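Vurcombe Building, Room 116: Floor and Fittings

Gallery 2 of the fit-out record. Plank floor in mixed brown, gray and dark tones, white walls, pipes left exposed at the ceiling. Loose items on the floor and chairs are not part of the inventory.

Window end, with sill and both black office chairs.

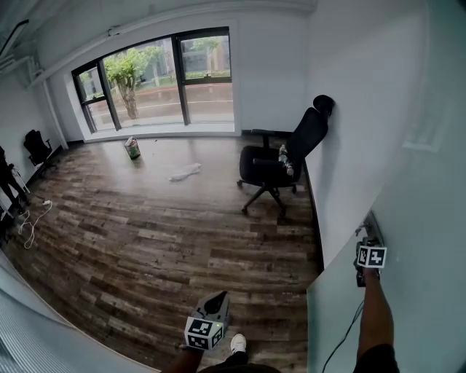 Wall-mounted electrical box and ceiling lights. 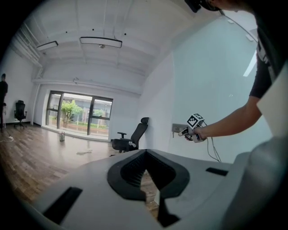
Ceiling height and lamp ratings are listed in the Brindero schedule. Wall paint is washable, two coats. Baseboards were fitted in April after the planks had settled. Spare planks: 50, stored flat at Luvero.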